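首页 > 关于我们 > 开放日与参观

2019年6月 文／Beca Eynon

Clesel是一家做小型抓取设备和配套控制软件的公司，厂区在Cliltmont。公司最早由Tadeusz Ostrowski和Delyth Gape两人创办，租的是一间旧仓库，做的是给包装线改夹具的活。后来客户要的东西越来越杂，同一条线上今天抓盒子，明天抓瓶盖，改夹具改不过来，才开始自己做夹爪和手腕部分的传感。

现在的厂房分前后两栋。前栋是装配和仓储，后栋是测试间和演示区，演示区面积330平方米。装配用的零件大部分在本地加工，电路板外包，回来以后由我们自己做检验。Angharad Bellis负责测试间，新来的工程师都先跟她做一段时间测试，再分到各个组。

公司每年办2次开放日，6月一次，10月一次。开放日原来只请客户，后来有学校来问，就改成谁都可以报名。来的人里有做采购的，有附近工厂的维修班组，也有带孩子来的家长。历年登记的参观人数加起来已经超过3,000人。

参观从前栋开始。先看装配台，工程师会把一只夹爪拆开，讲里面的传动怎么走、螺栓为什么要按顺序上紧。这一段时间不长，问题多的时候会拖一会儿，后面一组就在走廊里等。走廊墙上挂着历年的产品图纸，最早那张是Delyth Gape手画的，尺寸标错了一处，一直没有改。

接下来到后栋看演示。演示区有两个工位，一个做积木抓取，一个做软包装袋。积木这个工位是给Ledum项目搭的。Ledum是我们内部的一个项目，目标是让夹爪只靠手腕上的小相机认出物体的位置和朝向，不用在工位上方再架相机。用玩具积木，是因为它尺寸统一、颜色分明，掉在地上也摔不坏，孩子们一看就明白机器要干什么。红、蓝、白、黑几种颜色都用，白色和黑色的要难一些，白的容易和浅色底板混在一起，黑的容易和夹爪本身混在一起。

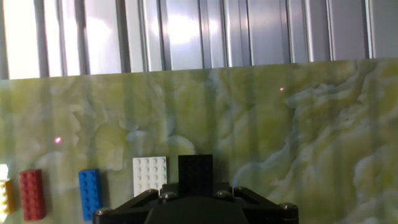
工位的材料也是专门挑过的。很多客户的现场有金属护板，反光很厉害，如果测试间里一律用哑光灰板，到了现场还是要重新调。所以我们在积木旁边放了瓦楞金属板，底板用大理石花纹的，光线打上去明暗不匀，软件必须自己处理。Eleri Prydderch写了这部分识别程序，开放日那天她一般守在工位旁边，谁问都讲，讲得比较细。不想听算法的可以直接看机器动作。

演示不是排练好的节目。积木由参观的人自己摆，横着、竖着都可以，靠得太近夹爪伸不进去的时候，系统会报出来，由操作员处理。抓空了也照常算一次，记在当天的记录里，事后由测试间整理。有客户觉得这样不够好看，我们还是保留了这个做法。采购设备的人需要知道它在什么情况下会失败。

软包装袋那个工位是和Campbell一起做的。Campbell是Cliltmont本地的一家食品包装厂，也是我们合作时间最长的客户。他们每次送来一批空袋和装好的袋子，规格跟产线上的一样。这个工位动作慢一点，围观的人也少一点，不过懂行的维修师傅多半会在这里站很久。

每个工位都有围栏和急停按钮。参观的人请站在黄线外，需要摆放积木时由操作员先停机，确认以后再进去。长发请扎起来，不要穿拖鞋。十二岁以下的孩子要有大人陪着。演示区可以拍照，前栋装配台上的图纸不要拍。

学校团体可以单独约时间，不必等开放日。我们会按学生的年龄调整内容，小学以看和摆积木为主，职业学校可以加一节拆装课，用的是退下来的旧夹爪。老师最好提前来一趟，看看场地和洗手间的位置，大巴停在后栋东侧的空地上。

除了开放日，公司平时的业务包括夹爪和手腕相机模块的销售、现有产线的改造、以及操作人员培训。客户也可以把自己的零件寄过来，我们在测试间试抓，把记录和录像一起交给客户，再谈要不要做方案。试抓不收费，寄送的费用由客户承担。

Tadeusz Ostrowski目前管生产，Delyth Gape管设计，开放日两个人都在。参观报名和学校预约由Beca Eynon负责，下一次开放日在10月，报名时请写明人数，以及是否需要轮椅通道。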